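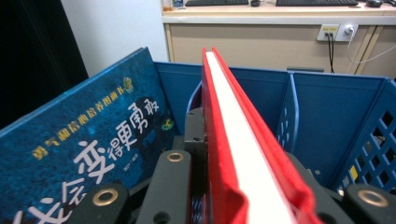

A person could have put those books away in a few seconds, so why go to the trouble of using a gripper? That was the first remark made when the talking stopped, and it came from the back of our group. It was a fair question and we have used it as the starting point for this report.

Our group of six from Doline College went to the open day at Gruken in May. Gruken has its robotics rooms on the ground floor of the Janeck Building. We were there for two hours in the afternoon. The first part was a talk with slides, which we have left out because most of it was about courses. The rest of the time was spent at the demonstration of the Pappas project, and that is what our report covers.

What the demonstration was

The Pappas project is about handling things of the kind found in an ordinary office or classroom. The task on show was moving picture books between a table and a blue plastic file organiser with three upright compartments. The person doing it held a gripper in each hand and was not supposed to touch the books with their fingers. What the grippers record is meant to be used later to teach a robot with two arms the same job. We did not see a robot arm do it on the day.

The table was small and nearly square, and the visitors stood well back on the carpet. We were asked not to step over the cables.

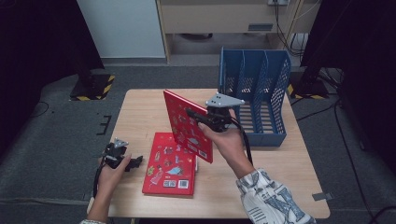 Figure 2. Both grippers at the table. The right one is holding a red book, the left one is open.

What we noticed

Books are harder than we expected. In our own project at college we have only picked up foam blocks, which are the same on every side and squash a little. A hardback book lying flat gives a gripper very little to get hold of. The demonstrator told us the usual way is to raise one edge first and then close the jaws on it, and that beginners nearly always try to grab the whole book from above.

The covers are another problem. A glossy cover can slide, and if the jaws close on the front board only, the book opens. We were told to look at which part of the book was being squeezed, and after that it was easier to see why one grip held and another did not.

The finger pads get worn. The ones we saw were dark blocks with rough, frayed edges. We asked if this mattered and were told that pads are treated as a spare part and changed when the grip gets poor.
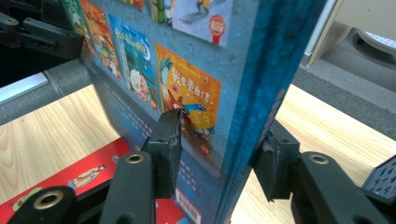
Figure 3. A blue book held upright between the two finger pads, with a red one lying on the table.

Trying it ourselves

Visitors could have a go at the end. Each of us had one turn with a single gripper and a book, so six turns altogether. Four of us got the book off the table. Two got it into a compartment, and one of those went in crooked and had to be pushed down by hand. The gripper felt heavier at the front than it looks. The main difficulty was turning the wrist far enough to stand the book up - your elbow ends up in an odd place.

Back to the question

The answer we were given was that the speed on the day is not important. The person with the grippers is slow so that the movements are clean and can be copied. We think this is reasonable, but we would have liked to see a robot repeating the task, even badly, to compare the two. We wrote this on the feedback form.

What we will change in our project

We are going to swap the foam blocks for old paperbacks and one hardback from the college library's withdrawn shelf. We will also cover our gripper fingers with something softer, probably the rubber matting left over from last term, and keep a note of when it starts to wear. The wrist joint on our arm does not turn far enough to stand a book upright, so for now we will only try to lift one edge and slide the book along - the full task can wait until the new joint is printed.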